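Section 4. Pairing Your Kitier Wireless Mouse

Now that the batteries are in (well done, the little door can be stubborn!), let's get the mouse talking to your computer. Take your time, and pour yourself a coffee first if you like.
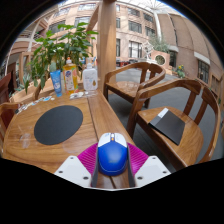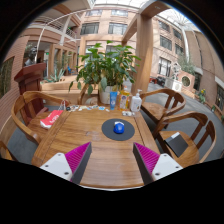

How long does the mouse wait for a computer before it gives up? It stays in pairing mode for 300 seconds, and after that it goes to sleep until you switch it off and on again.

1. Turn on Bluetooth in your computer's settings and leave that window open.

2. Slide the power switch to ON, then hold the pairing button until the light starts to blink.

3. Pick "Kitier 491" from the list. If two of them show up, choose the one with the stronger signal.

4. Move the pointer into each corner of the screen, just to be sure everything is working nicely.

Note: Older computers may ask for a code. Type 13 and press Enter.

Caution: Please don't mix old and new batteries, as they can leak and spoil the contacts.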